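Pendbridge Arts League
Gallery and Studio Walk-Through, Before the Members' Show
April 2021

Carried out with the doors locked and the kettle on. Items are marked OK, FIX, or WATCH. WATCH means it will be a FIX by July, and we all know it.

ENTRANCE AND HALL

1. Front door opens fully from inside without a key. OK
Comment: It opens fully from outside without a key too, if you lean on it. See item 2.

2. Latch and closer. FIX
Comment: The closer shuts the door with real feeling. Anyone carrying a framed watercolor should go in backward until the screw is adjusted.

3. Occupancy notice posted and readable. FIX
Comment: The notice says 70. It is behind the poster for the life drawing class. Move the poster.

4. Floor mat flat, no curled corners. WATCH
Comment: One corner is held down with gaffer tape, which has itself begun to curl.

5. Exit sign lit. OK

MAIN GALLERY

6. Hanging rail secure along all walls. FIX
Comment: Solid on the north and east walls. On the south wall the second bracket from the window turns by hand. Nothing goes on that stretch until it has a proper anchor. This includes small things, and it includes things that are "mostly air."

7. Hanging wires and hooks rated for the work. WATCH
Comment: Our hooks are stamped for 50 pounds. The entry form asks for weight, and members answer with "light," "not bad," and a drawing of a feather. Please weigh the piece. A bathroom scale is fine.

8. Plinths stable. FIX
Comment: The tall white one rocks. It has been turned to face the wall, as if that were the trouble. Shim it or retire it. Ceramics are not to go on it in the meantime.

9. Clear path between plinths and walls. OK
Comment: It is clear today because there is no show in it. Check again after hanging, with the stroller if somebody can lend one.

10. Track lights: heads tight, no scorched labels, no loose cords. OK
Comment: Two Corkura heads were replaced over the winter and are very bright. The artist beneath them will be pleased and everyone else will write to us.

11. Ladder inspected. FIX
Comment: The Harasym stepladder is fine. The wooden one has a cracked tread and a great many admirers. It may stay if it is hung on the wall with a title card. It may not be climbed.

STUDIO AND CLASSROOM

12. Solvents in the metal cabinet, lids on. FIX
Comment: Lids were on. The cabinet was open, with a smock hanging off the door so that it could not shut. There are pegs for smocks.

13. Oily rags in the lidded can, emptied after each class. WATCH
Comment: The can was full. The paper grocery bag next to it was also full, and has been dealt with. Rags in a paper bag is how studios burn down.

14. Tables level, legs tight, tops clear of blades. OK
Comment: All tables were pushed on and leaned on. Please keep it that way by not sitting on them during critiques.

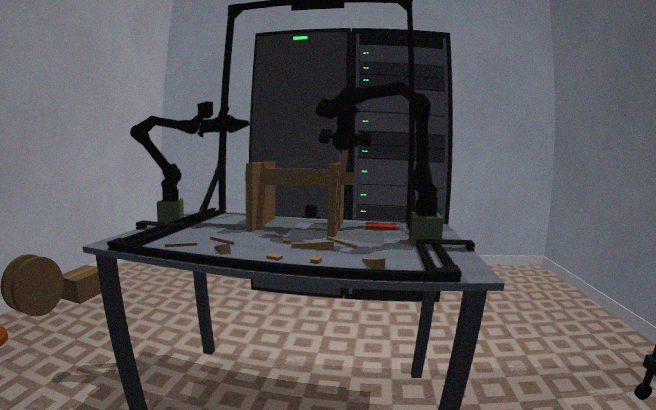 15. Paper cutter guard in place and blade locked down. FIX
Comment: Guard in place, lock missing. The cutter is in the office until a replacement arrives from Londov, who say two weeks and have said so before.

16. Sink area dry, non-slip mat down. WATCH
Comment: The slow drain is plaster. The sign above it asks people not to pour plaster down the sink. We will try a larger sign.

17. Kiln room: fan running, nothing stored on or near the kiln. FIX
Comment: Fan works. A box of show flyers was on the lid. We counted 432 when we moved them, all for last year's show, so they could have gone up with little loss to anybody.

18. First aid kit stocked. FIX
Comment: Plenty of eye wash, no bandages. Restock with the fabric kind.

19. Fire extinguishers charged and tagged. OK
Comment: The studio one is also holding the door open. Needle in the green, but buy a wedge.

BEFORE OPENING NIGHT

Items 2, 6, 8, and 18 must be closed out before any work is dropped off. The rest of the FIX list has to be done by the time the wine is uncorked. Write your initials and what you did next to each item on the office copy. "Looked at it" is not what you did.

Next full walk-through: July, before the children's workshops. Bring a flashlight for the kiln room, where the switch is behind the shelves.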